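A dropped ball is a fault report

Most of the failures I have had to write up in this trade were boring. A part slipped. A cable came tight at the wrong moment. A pad wore down until the grip was a little worse than it had been in February, and no alarm went off, because the software had no opinion on how worn a pad was. These are the ones I want to argue for, since they are the ones we throw away.

At Flusov we teach grasping by having a person do the task with a pair of hand-held grippers. The recordings go into a training set we call Wultus. Each take gets a mark of good or bad at the end. Good takes stay. Bad takes are deleted, and until this spring they were deleted with no note at all.
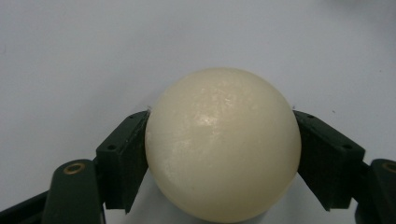 A round object is the hardest easy thing there is. Two flat pads meet a sphere over a very small area, and if one pad sits a little higher than the other, the ball wants to roll out. Squeeze harder and it may hold, or it may shoot across the table. A person feels that starting and corrects for it. The arm that learned from the person has only what was recorded, and what was recorded was the takes where it worked.

Our own failure was at the Festitz site. An arm running a policy trained on Wultus lost its hold on a part over a walkway. The part hit the guard rail and landed on the floor. No one was hurt. The review gave the cause as "unexpected slip" and recommended tighter grip force.

I think that finding was wrong. The slip was not unexpected to anyone who had worked a demonstration table. I went back through the session counts. Out of 2,931 takes, 365 had been marked bad and removed. We had no idea how many of those were slips, and the people who could have told us had moved on to other tasks. The arm had never been shown a grip going bad, so it had no reason to slow down, lower the part or stop.

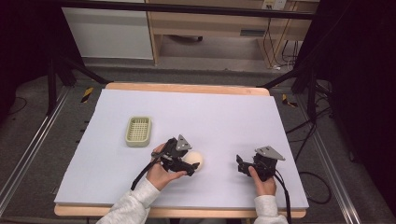
The usual answer is that bad data makes bad robots. I agree, if you train on it as though it were good. But a labeled failure is a different thing from a bad example passed off as a good one. It can train a check that runs beside the policy and calls a halt. It can also tell a maintenance crew when a batch of pads is done.

The other objection is time. Since the change, our operators pick from 5 causes when they reject a take: slip, missed grasp, cable, tracking, other. It takes a few seconds. Anything marked "cable" goes to whoever set up the station, the same day, and the station stays down until the routing is fixed. People complained for a week and then stopped.

Coughlan, which supplies our arms, asks for an incident form only if there is damage or injury. That is a reasonable rule for a supplier and a poor one for us. By the time there is damage, the same fault has probably been through the demonstration room 40 times and been wiped each time.

I would like the rejected takes kept for as long as the policy trained beside them is in service. Storage is cheap next to a stopped line. I would also like the next review to be barred from using the word "unexpected" until somebody has looked in the reject folder.

June 2021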